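# Write down where you bolted it

I spent most of February setting up a robot cell for the second time, and I've come out of it with an opinion I'd like to inflict on people. We are far too proud of our simulations and far too casual about our bolts.

Some background. I look after a small automation bench at Drekirstead, where we have one arm, one gripper and a parts tray that has been "temporary" for longer than I've worked there. When we moved to the new floor, the arm came off its base and went back on. Simple job! Four bolts, same base, same arm. I figured I'd be running parts by lunch.

The arm was off by enough to miss every pocket in the tray. I nudged the taught points one at a time, the way everybody does, and by evening it worked nicely on the left side and scraped on the right. If you've done this you already know what was wrong. The base was turned a hair, and I'd been fixing one rotation with dozens of tiny lies.

Coralie Ashby, who taught me most of what I know about this stuff, came by and asked one thing: where's your reference? I pointed at the screen, where the model of the cell sat looking perfectly calm. She wanted to know where it was on the metal. I didn't have one. I had a model that was right about a cell that no longer existed.

So we started over, with a pointer in the gripper and three scribed marks on the base plate. We touched off each mark, wrote down the numbers, and rebuilt the work frame from those. Then we put the same offsets into the model and checked the reach there before moving anything for real. I'm not against simulation, by the way – I use it every week, and it has saved me from at least one very expensive elbow in a cabinet door.

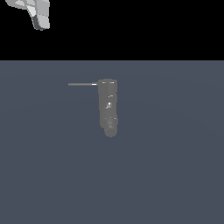
How often should you check the work frame on a small cell?

Check it any time the arm, the base or the fixture has been unbolted, and after any bump hard enough to trip a fault. Between those I do a quick touch-off once a month, on the same three marks, in the same order.

What bugs me is how little of this gets written down. The cell came with a binder from Okoro, the outfit that built it, and the binder is lovely. It has wiring, air lines, spare part numbers, a whole section on cleaning. On how the base was squared to the tray, it has one sentence, and the sentence says to "align as required." As required by whom? With what? I found an old notebook from the Wedine line that was more use, and half of that was lunch orders.

I'll admit the other side has a point. A friend at a bigger shop says vision has made all of this old hat, that you put a camera over the tray and let it find the parts. Fine, and I'd love one. But the camera has to be calibrated to the arm, and it gets knocked too, and then you're chasing two things that moved (ask me about the week we borrowed one). I'd want my scribed marks either way.

The whole touch-off routine takes me about 880 seconds, because of course I timed it. Against that, we lost two full days to my nudging. I've now taped a card inside the cabinet door with the three marks sketched on it, the bolt torque, the pointer we used and the offsets we got. It's ugly and it has coffee on it already. The next person who unbolts that arm may well be me, and I won't remember a thing.

If you've got a cell that's running well right now, go put a pointer in it this week and take the numbers while they're still good. A fine-tip marker and an index card will do for a start, and you can scribe the plate properly at the next shutdown.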